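Home | News | Schools | Clubs | What's On | Contact

Teaching two arms to tidy a living room

5 min read

Print this page | E-mail this article

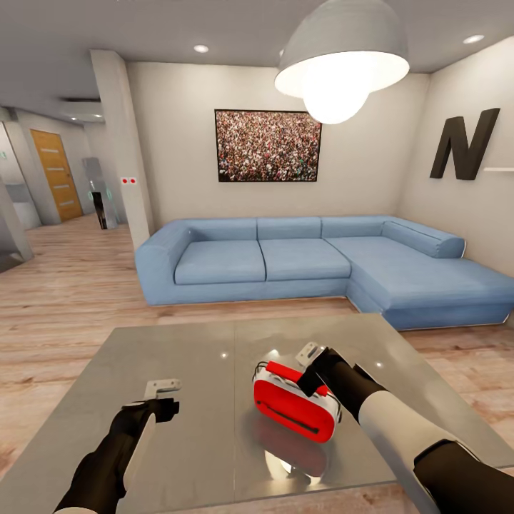 A headset and a shiny table

The robotics club at Ekley meets after lessons in a computer room on the first floor. This year its members have been working in simulation, on a two-armed robot that has to pick things up from a table in a modelled living room and put them down somewhere sensible. The object they have spent longest on is a red and white headset.

I spoke to the teacher who runs the club and to several of the students in May, when they were getting ready for the regional round of the Gallolel schools challenge.

"We started with a cube, like everyone does," the teacher said. "A cube is fine for a fortnight. Then they get bored and the marks don't mean much, so we moved on to household objects. The headset has a curved shell, a strap and a bit of cable. There isn't an obvious place to hold it."

The students do not drive the arms by hand during a marked run. They write the approach, the grip and the release beforehand, and the simulator plays it out. One of the older members, who is in her second year with the club, said most of the early attempts failed in the same way.

"We were coming straight down on top of it, and the fingers would slide off the front," she said. "So now the right arm goes in at the top corner, over the white part. It took us ages to agree on that. Half the group wanted to use the strap."

The left arm is still a matter of argument. In the current version it waits above its own side of the table while the right arm makes contact. A younger student, who writes most of the left arm code, would like it to do more.

"It's meant to be a two-arm task," he said. "If the left one just waits, you could have entered the single-arm class. I want it to steady the headset from the other side. I've got that working, but it's slow, and sometimes the two arms get too close and the run stops."

Why a living room?

The room comes from Fluveo, the simulation package the club uses. It has a pale blue corner sofa, a big pendant lamp and a hallway leading off to one side. I asked whether all that detail was needed for a job that takes place on a tabletop.

"The robot's camera sees the whole lot, so yes," the teacher said. "The tabletop was the worst of it. It's polished, and you get a reflection of the headset in it. Our first detector drew one box around both – the real one and the reflection – and then aimed for the middle."

The students dealt with this by labelling pictures themselves. They marked up 694 stills over the winter, with the headset turned different ways and the lamp brighter or dimmer. The student who organised the labelling said it was dull work and that she would do it again.

"You get very quick at it," she said. "I did mine on the bus."

Since then they have logged 191 full runs. The club keeps a spreadsheet with the settings used for each one and a column for comments, some of which the teacher has asked them to reword.

What the judges look at

Teams at the regional round are given five attempts and the best two are counted. Marks are taken off for dropping the object or knocking the table. There is also a written report, and the Ekley students were less keen to talk about that. A draft was due the week after my visit and the section on testing had not been started.

The club pays for its software licence with a small grant from Aguirre, an engineering firm nearby, which also sends someone in once a term to look over the code.

"They're polite about it," the older student said. "They asked why we had three functions that did the same thing. We've got one now."

If the team goes through, the next round adds a second object, and the students will not know what it is until the morning. The teacher has been trying them out on mugs and television remotes. The younger student thinks it will be something soft, and has begun work on a cushion.

Print this page | E-mail this article

Previous | Next | Back to Schools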